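Play food

Play food (also toy food, pretend food) – small copies of fruit, vegetables, packaged goods and dishes, made for children's pretend cooking and shop games. Usually sold in sets. Common in home play kitchens, nurseries, waiting rooms.

Fruit

The banana is in nearly every set. Simple shape, one color, easy for a small hand to hold.

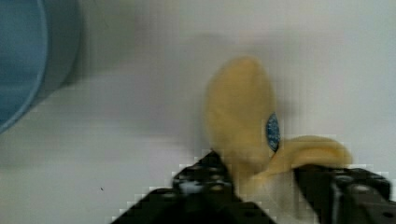
Whole or peeled versions exist. Peeled ones have flaps molded open, paler than the skin. Strawberries are red with a green top, mostly one piece. Citrus often comes as a slice so the segments show. The Drellden catalog listed 45 fruit pieces, Curnar fewer but larger.

Dishes and containers
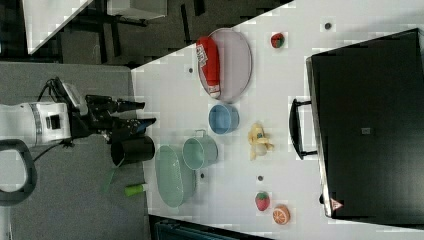
Sets are often mixed with dishes: bowl, small pot or mug, oval tray, colander. Pale greens and blues are common, black for pans. Scale is loose. A strawberry may be half the size of the pot its meant to go in. Silviu Preda, in a short survey of 1183 household sets, found most had lost at least one lid.

Packaged goods

Bottles, cans, snack tubes. Some copy real labels, ketchup especially.
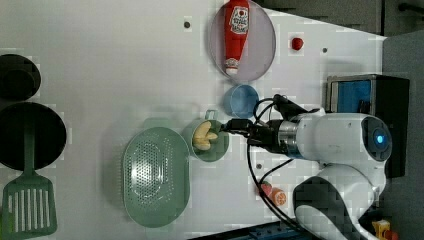
Reading time: 2 min

Makers differ on labels – Hegazy printed its own made-up ones, Clusa left packs blank so children could draw on them. Blank packs sold poorly and were droped after 833 sets.

Play and sorting

Typical games: cooking, serving, shop, picnic. Also sorting by color or by kind, fruit in one bowl and packages on the tray. 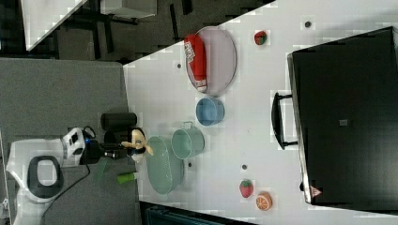
Tidying up is commonly treated as part of the game. One open bin works better than many small boxes for younger children.

See also: Play kitchen, Toy shop, Tea set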